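Washes pooling on flat armor panels

Miniatures Painting > Techniques and Questions

drybrushed_dan
2021-09-21
I have a 20-model Holtilus boarding crew on the desk and the armor is giving me trouble. It is all big flat plates with almost no panel lines. I basecoat in a mid gray, put a dark wash over it, and every time I get a tide mark in the middle of the thigh plates and the shoulder pads. The recesses look fine. The flats look like coffee stains.

I have tried thinning the wash with water, about half and half. That made it worse. The primer is a matte gray rattle can from Zista. Brush is a size 2 synthetic. Six models are done this way and I would like to save them if I can.

gravelbase
Water breaks the surface tension in the wrong direction for this. Thin with matte medium. Three parts medium to one part wash, and only touch the recesses. On plates that flat there is no reason to wash the whole surface.

tinplate_hero
Gloss varnish before the wash. Matte paint has tooth and the pigment grabs wherever the liquid dries last. On gloss it slides down into the corners and you can wipe the rest off with a damp brush. Then matte varnish over everything at the end.

gravelbase
That works but it adds two coats of varnish to a 20-model job. On those Holtilus faces you will lose detail. The eyes are shallow to begin with.

tinplate_hero
Only if the varnish goes on too thick. I did 75 troopers for a Wiseck campaign this way and the faces are fine. Airbrush, low pressure, one pass. I masked nothing.

drybrushed_dan
No airbrush here. Is brush-on gloss any use?

tinplate_hero
Yes. Thin it a little and leave it overnight. Don't go back over it once it starts to tack up.

mossandrust
I would skip washes on these completely. Paint the plates, then line the gaps with a thinned dark brown and a pointed brush. It takes longer per model but you have no cleanup. A wash is a shortcut for textured stuff like fur, chainmail and cloaks. Flat sci-fi armor is the worst case for it.

okaybrush
Disagree a bit. I wash flat armor all the time and then put the basecoat back on the flats, leaving the dark in the corners. Any stain disappears under the second coat. That is also how I would fix the six you already did. Same gray, two thin coats, stay off the edges.

mossandrust
At that point you have painted the armor twice. Lining is still quicker.

okaybrush
For you maybe. My hands shake and lining comes out like a road map. Repainting a flat plate I can do.

drybrushed_dan
The repaint fix makes sense. I mixed the gray myself though, from a Kourkoulas blue gray and some white, and I don't have any left over. Matching it is going to be a pain.

gravelbase
Then don't match it. Go a shade lighter on the flats and call it a highlight. Do the same on the other 14 and the unit will look consistent. And write the ratio down this time. I keep a strip of card with a dab of each mix and the number of drops next to it.

kettle_and_dice
Another cause that hasn't come up is how much is on the brush. If you load a size 2 and go straight to the model, it is going to flood. Touch it to a paper towel first. I also keep a dry brush in the other hand and pick up any bead that forms before it gets a chance to dry. That fixed most of it for me without changing the mix at all.

Humidity matters too. In July I had washes that stayed wet for more than 20 minutes and left rings on everything. Moved the desk away from the window and ran a fan at the other end of the room and they got better.

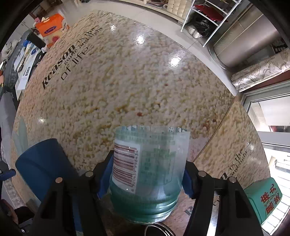
pinvise_pete said I should leave the fan off, as it blows dust into wet paint and dries the edge of the wash before the center, and that the edge drying first is what makes the ring. The fan was never pointed at the models. It just kept the air moving in the room.

pinvise_pete
Fair enough if it is across the room. I have seen people aim a hair dryer at a wash and then ask why it left a line.

okaybrush
I use a hair dryer. Low setting, held well back. No lines so far.

pinvise_pete
On flat plates?

okaybrush
Mostly cloaks, to be fair.

drybrushed_dan
Update. I tried three things on spare shoulder pads left on the sprue.

Matte medium mix, recesses only: clean, a little pale.
Brush-on gloss first, then straight wash: darkest lines of the three, but I got bubbles in the gloss on one pad.
Lining with brown: neat on two, wobbly on the third.

I am going with the medium mix and a second pass in the deepest corners. The six old ones get the lighter gray over the flats. The first one is done and the stain doesn't show through.

tinplate_hero
Bubbles are from shaking the bottle. Stir it or roll it between your hands.

mossandrust
Two out of three on lining is good for a first try. Use a longer bristle and it will wobble less.

drybrushed_dan
Will try that on the officer.

Related threads
Fixing frosted varnish on dark colors
Zista primer: gray or black under red?
Holtilus boarding crew, arms don't fit the rifles
Wiseck campaign painting log (409 replies)
Which Kourkoulas blues cover in one coat?

Contact us | Forum rules | Copyright 2021 | Back to top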